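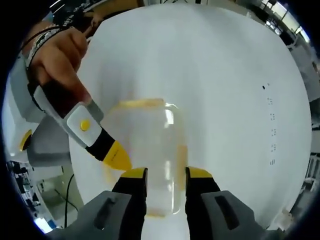 Fredy Correa wrote: I'd leave the price alone until you've had the book up for a whole season. Every time I dropped mine, the people who had already paid full price wrote to me, and the new buyers didn't show up anyway.

Print this thread | E-mail this thread

papertrail_vija
Okay Fredy, I hear you, but you write cookbooks and I have a picture book with a goat in it! Different crowd. My buyers are grandmas, and grandmas will put it back on the shelf over a dollar (I am one, I can say that).

To catch everybody up, my book Castaño Goes to Town has been up through Ernavis since spring. It's 32 pages of color, paperback only. I set the price myself and then the big store site started showing it lower than what I set, and then higher, and then lower again. My sister and I looked on the same evening and saw two different prices. I still get paid off the list price so I'm not losing money, I just feel silly when I tell people at church one number and they go home and see another.

-- Vija Ramanauskas, Varnville

h_taipe
Stop telling people a number. I mean that kindly. I put "see store for current price" on my bookmarks after the first batch of 450 went out with the wrong one printed on them. I'm still using those up as scratch paper.

ultanp
Disagree with Heriberto here. People want a number. If I'm standing at a table at the fall fair and somebody picks up my book, they don't want to go look it up on their phone, they want to hear "twelve bucks" and get their wallet out. Online can do whatever it likes. My table price is my table price.

papertrail_vija
Ultan that's fine for the table, but then somebody says "it's cheaper online" and what do you say?

ultanp
I say great, buy it there, but I can't sign that one for you! Works about half the time. The other half they wander off to the honey lady.
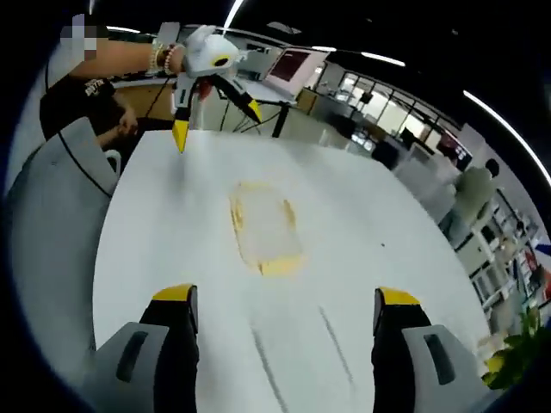
Bead bracelets at a white table.

fredycooks
I want to go back to the discount thing for a second. Vija, are you sure it's your list price that changed hands and not one of those other sellers? When you look at the page there's usually the main price and then a bunch of "new from" prices under it. One of those can jump into the top spot. A shop I'd never heard of had my soup book at 90 dollars for most of October. Ninety! For soup! I had relatives calling me to say congratulations.

papertrail_vija
Oh no. I didn't look at who the seller was. I'll check tonight.

Later: okay, I looked, and one of them is Cirnska and they say they have it in new condition. How do they have it? I never sold them any.

h_taipe
They probably don't have it. They list it, somebody orders, then they order it from Ernavis and ship it on. You get your royalty the same as always. I used to get mad about it and now I just think of them as a slow customer.

njaal_e
I don't agree that it's harmless. The buyer pays too much, waits three weeks, gets a bent copy and then leaves the bad review on your book. I've had two of those, both about the envelope. Asked to have them taken down and got a form letter back.

fredycooks
Njål you have to reply to those reviews. Be polite and say you're sorry it came bent and the author doesn't ship the books. Other readers see it.

njaal_e
I would rather eat the envelope. Never answer reviews, that's the one rule I learned early and I've kept it. I've seen writers on here go from one polite reply to a fistfight by lunch.

ultanp
With Njål on that one.

papertrail_vija
So what do I do about the price, boys? Heriberto says don't say it, Ultan says say it, Fredy says leave it be.

h_taipe
Leave it be AND don't say it. Also put the ISBN on your bookmark so they land on the right page. When I searched your title just now I got goats, then a travel guide, then goats again, and your book was way down at result 141.

papertrail_vija
141!! Well, that explains a lot. I'm going to fix my keywords first and worry about the dollar after. Does Ernavis let you change those without a new proof? I really don't want to wait on another proof, the last one came with the colors all muddy.

fredycooks
Yes, keywords and the blurb you can change any time. It's only the cover and the inside that need a new proof. Mine took a couple days to show up on the store page, so don't panic and change them twice like I did.

Contact us | Copyright the posters and this forum | Back to top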